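Cleaning up a hard-shell suitcase before it goes back in the closet

I came home from two weeks in Sidham with a suitcase that looked like it had been dragged behind the train. I used to shove mine under the bed and deal with it next time, and next time was always the night before a trip at 11 p.m. So now I do the whole job in one go, and it takes me 30 minutes with the radio on.

1. Lay it down flat
Clear a table (or put an old sheet on the floor) and lay the case on its side so the big ribbed face is up and the wheels stick out where you can get at them. Upright, it just rolls away from you while you scrub! 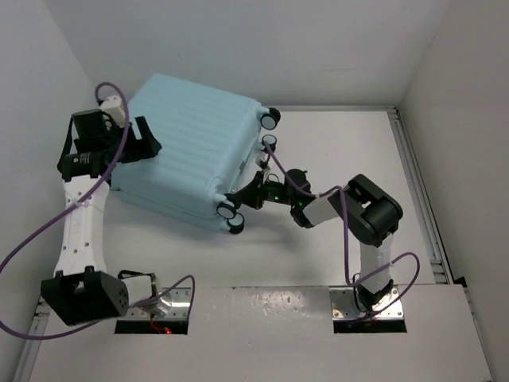 2. Wipe the shell
Warm water, one squirt of dish soap, a soft cloth. Go along the ridges, never across them, or you'll push the dirt down into the grooves and be there all evening. Scuff marks usually come off with a damp melamine sponge, but go easy – I rubbed a dull patch into my old Sarantis and I still notice it.

3. Do the wheels
Mine pick up hair like you wouldn't believe. I snip it with nail scissors, pull it out with tweezers and then run an old toothbrush around the axle. Spin each wheel when you're done. If one still grinds, try a drop of silicone spray, and if that doesn't help, the repair counter in Cetham sells a set of 4 wheels, which beats buying a new case. 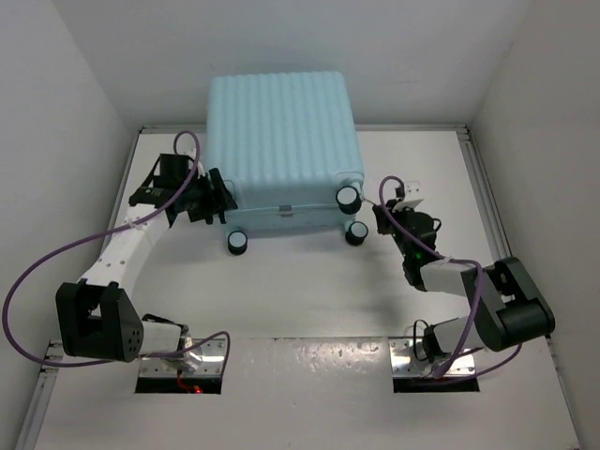 Sand was my big problem after the beach at Prerkgate, and it gets everywhere, lining included. I vacuum the inside first with the crevice tool, then close the case and go over the outside joins. With the wheeled end toward you, there's that thin seam running across between the two halves of the shell, and grit loves to sit in it. A dry toothbrush gets most of it, and a cotton swab finishes the corners. Don't use a wet cloth there or you'll make mud.

Leave the case open overnight before you put it away, with a dryer sheet or a bar of soap inside. I keep my travel adapters in there too, so I can find them next time.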